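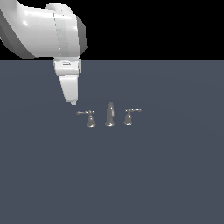
Care of orchestral string instruments at home: workshop notes

Revised 11 April 2021. Compiled by Graziella Parisi for players of violin, viola, cello and double bass who store their instruments at home between concerts. The notes cover routine work only. Cracks, open seams on the front and loose bass bars go to a repairer.

Wiping down

Wipe the strings, fingerboard and top after every session with a dry, lint-free cotton cloth. Keep two cloths, one for rosin and one for everything that touches the neck and chin rest. A cloth that has picked up rosin will spread it over the varnish as a thin film, which hardens and later has to be removed by a repairer.

Do not use furniture polish, glass cleaner or kitchen spray on varnish. Spirit varnish is dissolved by alcohol, and many household cleaners contain some. If the strings need more than a dry wipe, remove the deposit with a clean wine cork drawn along the string, holding a card underneath to catch the dust.

Alcohol on strings is a last resort. Cover the top completely with a towel, dampen the cloth away from the instrument, and put the cap back on the bottle before starting. Annunziata Marino, who re-varnished 13 instruments for the Stimville players last season, puts most of the damage down to a bottle standing open on the same table.

Pegs

A peg that slips and a peg that sticks are treated differently, although both may be cured by the same stick of peg compound. Take out one peg at a time so that the remaining strings hold the bridge and soundpost in position.

1. Slacken the string and draw the peg out with a slight turn.
2. Look for the two shiny rings where the shank bears on the pegbox walls.
3. Wipe off old compound with a dry cloth.
4. Apply a little new compound to the rings only, refit, and turn the peg several times before restringing.
5. Wind the string so that the last turn lies close to the pegbox wall, without pressing against it.

If one ring is shiny and the other dull, the peg no longer fits the taper and compound will do nothing useful. The same applies if the peg has travelled so far through the box that the string hole is up against the wall. Chalk alone makes a slipping peg hold for an evening but it is abrasive, and the holes wear oval if it is used regularly. Soap attracts moisture and should be left in the bathroom.

Bridge

Check the bridge each time the instrument is tuned. Steel strings in particular drag the top edge towards the fingerboard. The side facing the tailpiece should stand at a right angle to the top; a small card cut square is enough to check it. Hold the bridge with both hands, thumbs and forefingers at the upper corners, and ease it back a little at a time with the strings at slightly reduced tension. Keep the feet flat throughout.

Rub a soft pencil in the string grooves of both bridge and nut at every string change. The graphite lets the string slide and reduces the pull on the bridge. A groove deeper than half the thickness of the string will mute it and may damage the winding. Do not attempt to file it shallower by lowering the rest of the bridge.

Humidity

Most seasonal faults come from dry indoor air. In February, with the heating on all day, a cello kept against an inside wall near a radiator can open a seam in less than a week. Store the instrument in its closed case, away from outside walls, heating pipes and direct sun. 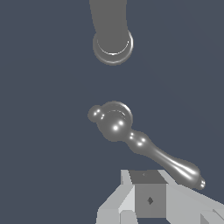 Polished metal lever handle.

Put a hygrometer in the case and another in the room. Dial types drift. The Pilemov 3065 has an adjusting screw at the back, and the procedure is the same for any dial with one:

Place damp table salt in a bottle cap – moist like wet sand, with no standing water. Seal the cap and the hygrometer together in a clear plastic box. Leave for at least 6 hours at room temperature. The needle should then stand at seventy-five per cent; if it does not, turn the screw until it does, and repeat the test to confirm. Hygrometers without a screw should be labelled with the error on a piece of tape.

Tube humidifiers that hang inside the f-hole must be wrung out and wiped before fitting. Fill them with distilled water if the tap water is hard. A dripping tube leaves a stain on the inside of the back that cannot be reached for cleaning. For players who have let one drip in the past, a case-mounted type is the safer choice.

Ada Fiore keeps her viola and a spare in a cupboard with a bowl of water on the lower shelf. This works in a small closed space, but the bowl has to be topped up and washed out regularly, and mould should be looked for behind the cases.

Bows

Slacken the hair after playing until it just begins to lose its flat ribbon shape. Slackening it much further lets the hair tangle and the frog shift about in the case. Do not touch the hair; skin grease prevents rosin from taking. Loose hairs are cut close to the ferrule and the head with small scissors, never pulled.

If the screw turns stiffly, unscrew it fully, wipe the thread, and touch it with a trace of candle wax. Oil creeps into the wood and should not be used. If the screw turns and the frog stays where it is, the brass eyelet is worn. Sakberg and Marchetti eyelets have different threads and do not interchange, so take the screw along when buying a replacement.

Case beetles eat bow hair in cases that are left shut. Several broken hairs along one side of the ribbon, in a bow that has not been played, are the usual sign. Vacuum the lining with a crevice nozzle, including the pockets and under the bow holders, and stand the case open in daylight for a day with the instrument kept elsewhere. Have the bow rehaired only after the case has been cleaned.

Endpins and spikes

Remove rust from a cello or bass spike with fine wire wool, with the spike taken out of the instrument. Wipe dry. A spike that slides under load usually has a polished flat where the thumbscrew bears. Turning it a quarter round gives the screw fresh metal. Rubber tips harden after roughly 3 years and then slip on a varnished stage, even when they still look sound.

Buzzes

Work through the cheap causes first. Check fine tuners for a loose nut, then the chin rest clamp, string ends touching the tailpiece or pegbox, the mute resting on the top, and any button or zip on the player's clothing. Have a second person touch each fitting lightly while the note is played. If the buzz remains, tap round the edge of the back with a knuckle. A closed seam gives a solid sound and an open one gives a click or rattle.

Mark an open seam with a strip of low-tack paper tape on the rib – not on the varnished edge – and slacken the strings slightly for transport. Household wood glue must not be used. It does not release, and the next repairer has to cut it out.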